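掲示板トップ > 把持・マニピュレーション > 手法と結果
スレッド:お菓子の片付けで「見分け」は足を引っ張るのか

tana_grip
4月11日
ハンドヘルドグリッパーの収録で方策を学習させる件、Endleyの手順を家のベッドの上でなぞった組の中間報告です。お題は、散らばった菓子を浅いトレーに移すだけ。人間なら三歳児でもやる(やらないが)。学習に使ったのは2350本、評価は598試行。背景が無地の机だったときより、成功率は見事に落ちました。
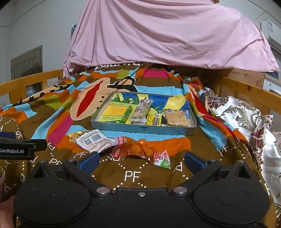 トレーに四つ、手前にまだ三つ。指は開いた状態。

Riquelme
毛布が派手すぎませんか。猿の顔を物体と間違えているだけでは。

tana_grip
私もそう言って笑っていたのですが、失敗を仕分けると、柄をつかみに行ったのは94件だけでした。残りの大半は包装です。透明で光る袋に指を下ろす位置が毎回ずれる。

violeta_b
Violeta Barrientosです。94件を「だけ」と呼べる神経がうらやましい。うちのJimidlowでは柄物の布を入れた時点で査読者に怒られました。無地で先に上限を出すべきだと思います。

tana_grip
無地の上限は1月に出しました。現実の家庭に無地の上限が住んでいないのが悩みです。

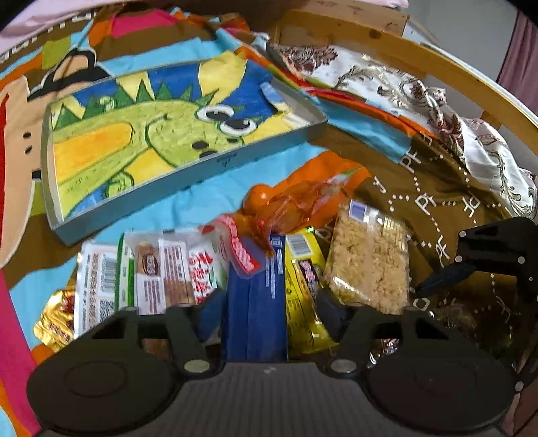
把持順の決め方についても書いておきます。うちの方策は手前の物から取る単純なもので、賢さは一切ありません。密集していると隣を巻き込みます。白い小袋が列になり、その上に赤白の細長いラベルがかぶさっているような並びだと、どこまでが一個なのか私でも一瞬迷う。青い箱のように直立して離れている物は、方策も人間も機嫌よく扱えます。そこで「一個の境界が見える物を優先」という規則を足し、追加の1445本で学習し直している最中です。

Riquelme
規則を足した時点で、学習の手柄なのか規則の手柄なのか分からなくなりますよ。

agustina_g
それは私も気になる。Proronvilleの勉強会でAgustina Gaeteとして同じことを発表して、同じことを突っ込まれました。規則なし、追加データなし、両方ありの三条件だと足りません。四条件目を忘れると、質疑の十分間がとても長い。

tana_grip
四条件目、忘れていました。

violeta_b
手元の視点だけで境界を判断しているのも怪しいです。広角で端が曲がるので、端にある物は距離の見積もりが甘くなりませんか。

tana_grip
なります。補正してから入れる版としない版を比べましたが、差はほとんど出ず。補正に費やした二週間については触れないでください。 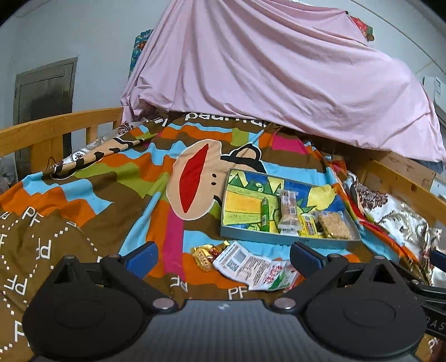 左右の指パッドの間に菓子の包み、奥にトレー。

Riquelme
ベッドの柵は毎回写るんですか。柵を目印に位置を覚えているなら、別の部屋で崩れますね。

tana_grip
別の部屋はまだ試していません。柵を隠した評価を先にやります。

agustina_g
先に四条件目を。

violeta_b
先に無地を。

tana_grip
順番は菓子と同じで、手前から取ります。柵の結果が出たらこのスレに貼ります。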